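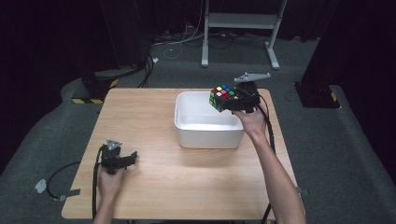 Two grippers, one tub and a lot of cable

The workshop at Grimshaw is a shared one, split between a furniture maker at the front and, behind the dark curtains at the back, a pair of hobbyists who have spent most of their spare evenings on a project they call Skundetti. It began as a plan for a single robot arm that could tidy a desk. By September it had become a matched pair of hand-held grippers, and the older of the two builders is plainly delighted about it.

"We kept writing code for an arm that couldn't do anything," she says, clearing a stool for me. "Then we thought, well, our own arms work fine. Why not build the hands first and carry them about ourselves?"

So they did. Each gripper is held by its handle and cabled back to the bench, and a session consists of picking things up and putting them into a white plastic tub. The recordings are used to teach the software, which they have named Jikau, how a pair of hands goes about a simple job. The tally on the wall stands at 2,643 pick-ups. She reads it out twice.

A favourite object is the Rubik's cube. "It's brilliant for this," says her building partner, who looks after the electronics. "Flat sides, sharp corners, lots of colour for the cameras. And you can tell at once if it's gone in crooked. I've never solved one in my life, mind you."

Building the fingers

The fingers took longest. The first set were printed in one piece and snapped at the root within an evening. The present design is version 7, with a separate block pad screwed on to each finger so that a tired one can be swapped without taking the whole thing apart.

"Screws, every time," she says. "We glued the early pads and I was scraping the stuff off for a week. Now it's a small screwdriver and a cup of tea."

The angle of the pads was another long argument. Set them flat and they skid off anything curved; tilt them too far and a small cube pops out like a bar of soap. They tried wedges of card between pad and finger until they had something both of them liked, then drew it up properly and printed it again. He still has the card wedges in a tin — he says they're the best measuring tool in the building.

Then there is the tub itself. Dropping things into it is one job, but they also want to be able to nudge it back into place when it drifts, and a big smooth rounded corner is a hard thing to get hold of.

"You come in low with the fingers wide open," he explains, miming it with both hands. "Low and slow. If you rush you just shove it across the table, and then the other hand has to come and save you."
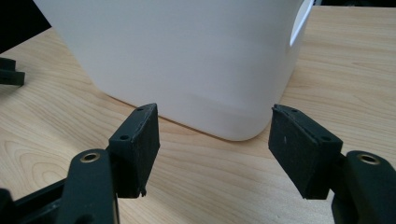
What it costs, and what comes next

The pair keep a careful notebook. Leaving out the table and the tools they already had, the parts for each gripper came to £115, with the cable a bigger share of that than either expected. A session lasts 30 minutes, after which they swap over. "Your wrist knows when it's time," she says. "We're saving up for lighter handles."

The next step is the arm they first had in mind, a second-hand Bromar that is waiting for a new power supply. They want to fit it with the same fingers and see how much of what Jikau has learnt carries across.

"I'd be happy with one cube," he says. "One cube, in the tub, with me sitting over there."

She wants both hands working by spring, and has already started on the drawings for version 8.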